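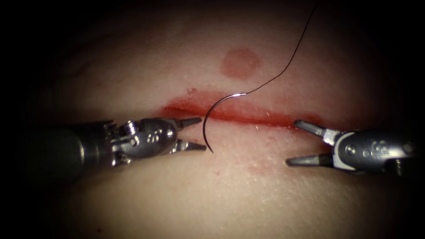

A curved needle and black thread between two instruments, with the incision behind.

Home | News | Health | What's On | Contact

Hener stitching course to return in September

2022-03-12

The popular suturing course at the Tudose training rooms in Hener will be back this September, and the organisers say they are delighted to be able to offer 38 places, up from 30 last time, after a lovely response from trainees right across the region.

Those who sign up will spend two days on the patient business of closing a wound neatly, from picking up a curved needle at the right angle to placing each stitch evenly and tying off the thread without pulling too hard on the tissue. It is fiddly work, and the tutors (all of them working theatre staff) are keen that everyone should have plenty of time to go wrong, unpick it and have another go.

The Plosard Fund has kindly put over 400 pounds towards needles and thread, and the fee will stay at 200 pounds for both days, with lunch and a good many cups of tea included. Booking forms can be collected from the Metavitz Library or from the front desk at Tudose, and must be returned by the end of next month.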